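Losbridge Library Services, Digital Collections Help Desk
Ticket 2113
Opened: Nov 12, 2020
Category: Public catalog, Local Legends and Hauntings collection
Priority: Normal
Status: Resolved, monitoring
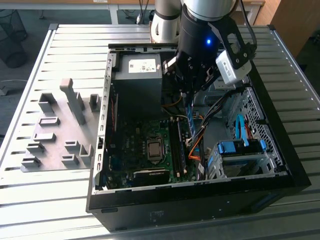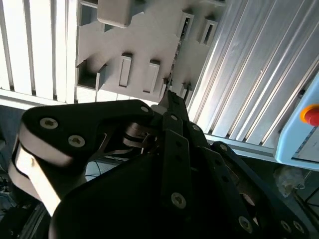 First picture: desktop tower on its side, side panel removed.

Reported issue
A reader using the public catalog reported that a search for "Pririrstead" in the Local Legends and Hauntings collection returned no results. The collection is known to hold a large number of accounts from Pririrstead Abbey, including the gray lady of the reading room and the bell heard from the north stair. Browsing by county still displayed the accounts. The reader also noted that the Nirska Lighthouse page showed stories belonging to other sites.

Initial response
The report was confirmed at the reference desk and from an outside connection. Searches for other place names returned results as usual. The reader was advised to browse by county until further notice.

Log entry 1
The place index in Cantero was compared with the master list. The master list holds 2511 accounts. The index held 661 fewer. All of the missing accounts were entered before the June import and carry the older form of the place name, "Pririrstead (Abbey of)". The brackets were not accepted when the index was last rebuilt.

Log entry 2
Place names were corrected in a test copy and the index was rebuilt. A search for "Pririrstead" returned the expected accounts. One account appeared twice, under "Monk, headless" and "Headless monk." The two entries are from separate witnesses and have been kept.

Log entry 3
The change was applied to the public catalog. The first rebuild stopped after nearly 400 records with a time limit error. The limit was raised and the second rebuild finished without errors.

Log entry 4
Nirska Lighthouse: the stories shown in error had been given the wrong site code during the June import. Codes were corrected by hand against the paper index cards. Two cards could not be read with confidence, and the accounts concerned have been hidden from public view pending review by the Local History section.

Resolution
Search and site pages now agree with the master list, apart from the two hidden accounts. The reader has been notified by email.

Follow-up
Staff entering new accounts are asked not to use brackets in the place name field. Alternate names should be placed in the notes field. Saved searches made before the correction will need to be created again.

Related: Local History review queue, site codes (open)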